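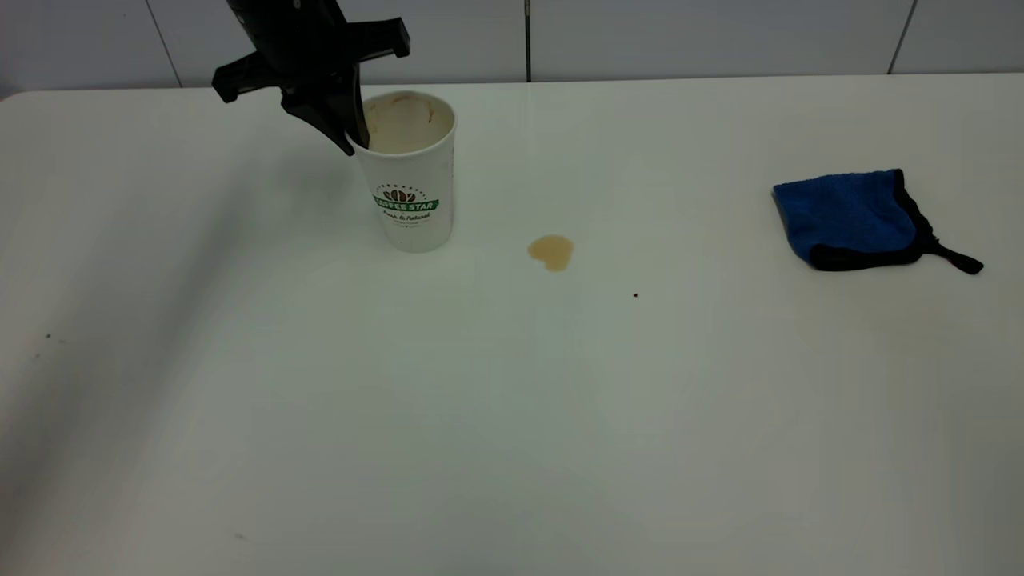 A reader in Rullow wrote to me that a paper cup is a small thing and I should leave people in peace with their coffee. I thought about this letter for a long time, and I still disagree.

At the Cedora bakery a coffee to go costs 80 cents more than it did in December, and the cup is included in this price whether I want it or not. If I bring my own mug, I pay the same. In Skosgate, where I lived for 5 years, the shops took a deposit for a mug and gave it back at any counter. My neighbors complained for one winter and then they stopped.

I do not ask for a ban. I ask that the price of the cup is written on the receipt, on its own line, so that each customer can decide.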